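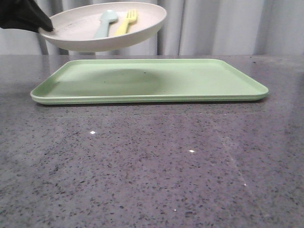 Figure 3. Plate with plastic cutlery.

One respondent at the Siltow site objected that our first questionnaire treated the midday meal as a single event, when in practice the canteen ran two sittings and the second got whatever was left. The objection was sound, and the intake estimates in this section are therefore reported by sitting.

4.2 Portion size and plate waste

Plate waste was recorded at three canteens (Siltow, Henriques and Gurnero) over 10 service days each in March. Leftovers were scraped into one of four bins (starch, vegetable, protein, mixed) and weighed at the close of each sitting. The full data set covers 3,000 trays. Trays returned without a legible sitting mark were dropped before analysis.

The standard portion at all sites was 330 g, served by ladle. Servers at Henriques were observed to underfill the ladle late in the second sitting, and the weights for that site were corrected against the kitchen's own batch records. No correction was applied at Gurnero, where portions were filled by the Zukadix dispenser and varied little.

Waste per tray was lower in the second sitting at Siltow and Henriques. We do not read this as a difference in appetite. Second-sitting diners had fewer dishes to choose from and took fewer side items, so less food reached the plate. At Gurnero the menu was held constant across sittings and the difference disappeared. Vegetable waste exceeded starch waste at every site, in line with the pilot. Mixed waste could not be assigned to a food group and is left out of the group totals.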